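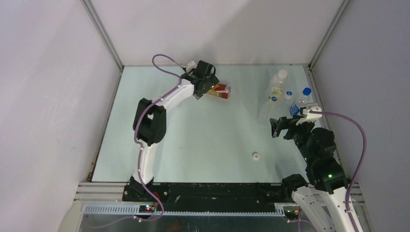 Zenetti winter photobook, standard edition

I paid 70 dollars for this, plus shipping, so I'm going to be picky. Kolldale has been selling actor photobooks for a few years and I own two of the older ones. The listing promised 114 pages of "unseen" pictures from the drama's cast. I'd already seen a fair number of them on the cast's own pages back in the fall.

Paper is decent, thick and matte, and the colors are softer than they looked on the store page. The binding worries me. Mine creaks when I open it flat, and the two-page spreads lose faces in the fold. Who signs off on a spread with the lead's nose in the gutter?

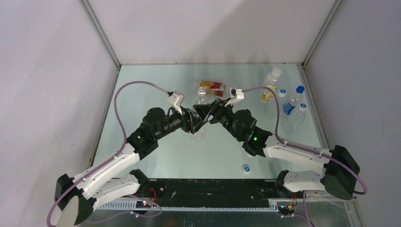 The interview section runs 8 pages, and a lot of that is white space. Questions are the usual ones about favorite foods and what it was like on set. The English translation by Howlader reads fine, I'll give them that - better than the last book, where half the captions were in the wrong place.

Then there's the "limited" sticker. Over 4,000 copies were printed, according to the card inside, and Nusent still had it in stock when I checked on 11th January. The photo card that comes with it is random. I got the director.

Wait for a sale, or borrow a friend's copy if you only want the group shots.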